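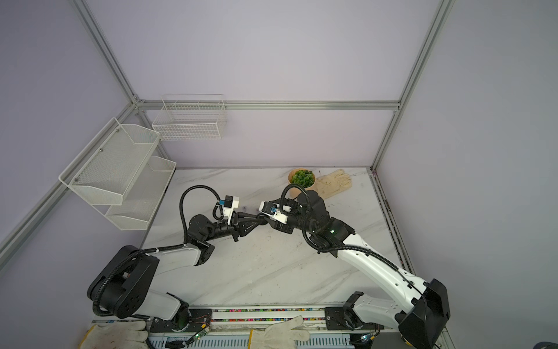
Glove amnesty, and a word about the plant

The spring tidy at the Braliven workshop is set for Wednesday, starting at 6 sharp. Gloves remain our chief crop. They get put down on whatever is nearest, usually one at a time, and their partners go off to lead lives of their own. Please pair what you can and put the pairs in the mesh baskets on the wall, which were hung for exactly this purpose and have so far enjoyed a quiet retirement.

Yellow cuffs go in the lower basket, plain in the upper. Singles may be brought to the front desk to be mourned.

The leafy plant in the terracotta-colored pot stays where it is. It has had plenty of advice and needs very little water.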